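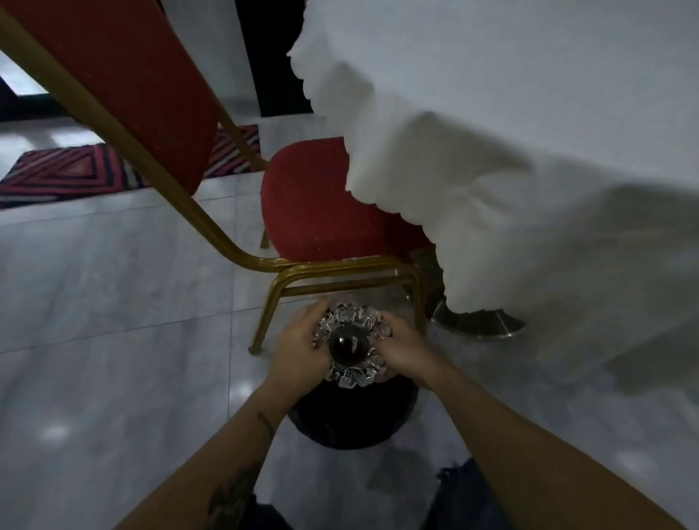 Two hands on the cut-glass flower.

I'd been told Hawthorne's goalkeeper doesn't like talking to people, so I showed up at Tulo with a long list of questions and a backup list in case she answered the first one with "yeah" and "no." We were there until they started stacking the chairs. I got through maybe half of page one.

You probably know the number by now. She went 432 minutes without giving up a goal this season, a club record, and then it ended at Wandby with a shot that hit a defender on the knee and looped over her.

"I've watched it a lot," she said, stirring a coffee she'd stopped drinking a while back. "My dad thinks I should've stayed on my line. My dad played center forward, so, you know, thanks Dad."

Did she know how close she was to the next round number? She laughed at me. "I didn't know there was a number! One of the girls told me on the bus home. I thought we'd had a decent month, that was it. I was mad because we tied."

She's been in goal for 15 years, starting on a rec team where everybody had to take a turn and she was the only kid who asked for another one. (I did the same job for one half when I was nine and I still have feelings about it, so I asked what on earth she liked.) She said it was the gloves, at first. They were too big and they belonged to the coach, and she got to wear them all the way through orange slices.

"Then it was the yelling. I was a quiet kid. In goal you're allowed to yell at everybody, and they say good job."

What I really wanted to ask about was the knee. She tore it in preseason two years ago, away at Wura, in a game that didn't count for anything, and she missed the entire year. I've talked to players who'd happily walk out of the room before going back over that kind of thing. She went straight at it.

"The surgery was fine. The first six weeks were fine, people bring you food. It's month five. You're jogging in a straight line on a side field and the team's over there doing shooting drills, and somebody else is diving around in your spot, and she's good. She's really good. I wanted her to be good and I also wanted her to get a cold."

Did she ever tell her that?

"Oh yeah. She thought it was hilarious. She said she'd been wishing me a cold for three seasons."

The two of them still train together every morning, and she credits most of this year's run to that. They've got a drill with tennis balls I didn't entirely follow even after she acted it out with sugar packets. The gist is that one of them calls a color late and the other has to change feet. Whoever loses buys breakfast. She claims she's ahead. I have not been able to get a comment from the other side.

We got onto crowds after that, and she lit up. When she signed, Hawthorne were playing home games in front of family, friends, and a guy walking his dog. The Wura match in April was the first time they sold 1000 tickets.

"I could hear individual people before. Like, I knew who was complaining! Then we come out that day and it's just noise. I kicked my first goal kick straight out of bounds. I was looking at the stand."

There's been talk of bigger clubs, and I had to ask, and she did give me a bit of a look. Her contract has another season on it. She says she hasn't had a call, and that her phone's been on silent since college anyway. I pushed a little. She'd like to play somewhere warm one day. She'd also like to win something here first, and she thinks the back line they've got now is the best she's stood behind. "They make me look calm. I'm not calm. I'm back there doing math."

What kind of math?

"How long till it's over, mostly."

Wandby come to Hawthorne for the return game in July. She's already thought about the looping shot, and she's decided her dad was wrong, she'd come off her line again. He'll be sitting behind the goal, so I expect he'll let her know what he thinks.

She paid for the coffee, too. I argued, but she was already at the counter.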